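Product Testers Wanted: Tabletop and Serving Pieces
Esby Home Testing
Posted 25 Apr 2025

Most dishes are sold on how they look in a shop window. We'd like to know whether anyone can stand to live with them, and we're looking for 10 people to help us find out.

Esby tests bowls, plates, stands and small decorative pieces for makers and importers. The next round starts in May and covers novelty serving ware, the kind of thing that gets bought as a present and then sits in a cabinet. Trarkau and Oyewole have both sent us pieces. Their catalogs say "effortless," "timeless" and "for every day." We have our doubts, and we'd like you to bring yours.

What you'd do
Come to our workroom for four sessions of two hours each. You'll handle the pieces, fill them, empty them, wash them, dry them and put them away. Then you'll write down what annoyed you. "Nice" is of no use to us. "I couldn't get the rice out of the rim" is.

Last year's testers turned in 247 comment sheets, and more than half said the same few things about wavy rims and metallic trim. Makers keep producing both, so we keep asking.
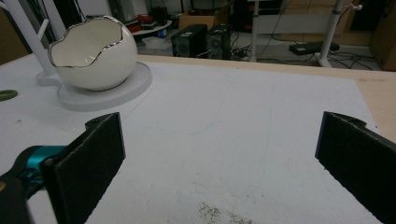 An eggshell bowl with a jagged silver edge may be charming on a shelf. Does it pour? Where does the spoon go? Would you trust it in your dishwasher, whatever the label says? If you have opinions on this sort of question, we want you. If you collect the stuff, apply anyway — we need someone to argue with.

Who can apply
Adults who cook or serve at home at least three times a week. No design training, please. You can't work for Zerkeo or any other tableware seller.

Pay
$47 per session, paid at the end of each one. You don't get to keep the dishes, and few people have asked.

To apply
Send us a short note on the worst serving dish you own and why you still have it. Leave out the resume.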